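Selling the slow boat: notes for the small operators' session

Slide 1 - Title
Say hello. Thank Brayan Zapata for the invitation and for putting me right before lunch, when people are at their kindest or their hungriest.

Slide 2 - Who we are
Balach runs a river ferry with cabins between Clivitz and Taipe. It takes 39 hours. The bus takes 3. Pause here. If they laugh, good. If they don't, carry on as if it was a statistic.
We have 84 berths and a dining room that seats fewer people than that, so dinner is in two sittings. Everybody wants the other one.

Slide 3 - What passengers told us
We read 152 comment cards from the February sailings. Food came up more than scenery. Pillows came up more than food. One card was a drawing of a heron, unsigned, quite good.
Point to make: the brochure had four pages on the gorge and one line on meals. People pass the gorge at night going upriver. We had known this for years.

Slide 4 - Snacks

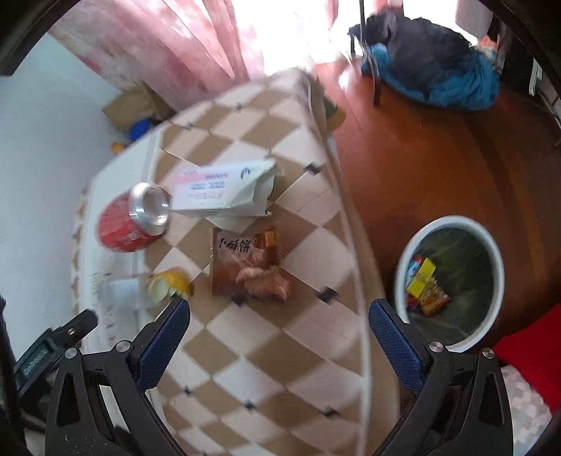 Red can, snack packet, diamond-patterned cloth.

We used to sell snacks from a hatch that opened when the purser felt like it. Now it keeps hours, and they are printed on the cabin door. Complaints about the hatch dropped. Complaints about the purser held steady.
Don't tell the soup story unless we're ahead on time.

Slide 5 - Cabins
The old booking page called our smallest cabin "cozy." People arrived with two large suitcases each and found out what we meant. We changed the wording to "small, sleeps two, one suitcase under the bunk." Bookings for it went up. I had argued against the change, in writing, and the memo is still around.
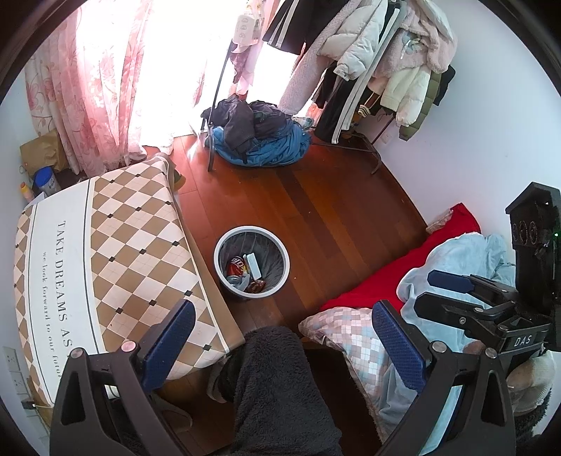
Same with noise. The cabins at the back are near the engine and we now say so before anyone pays. A few regulars ask for them. They say it helps them sleep, and I've stopped arguing.

Slide 6 - The Itlow stop
We added Itlow as a two-hour call. The plan was a guided walk. Most passengers went to the bakery and stayed there. The walk is now to the bakery, with a guide.
(Check that the baker's name is spelled right on the slide. It was wrong last time and she heard.)

Slide 7 - What I'd ask you to try
Read your own cards, all of them, including the rude ones. Take your own trip as a paying guest. Ask for the worst cabin.

Slide 8 - Questions
If asked about fares: the sheet by the door. If asked about the bus: it's a very nice bus.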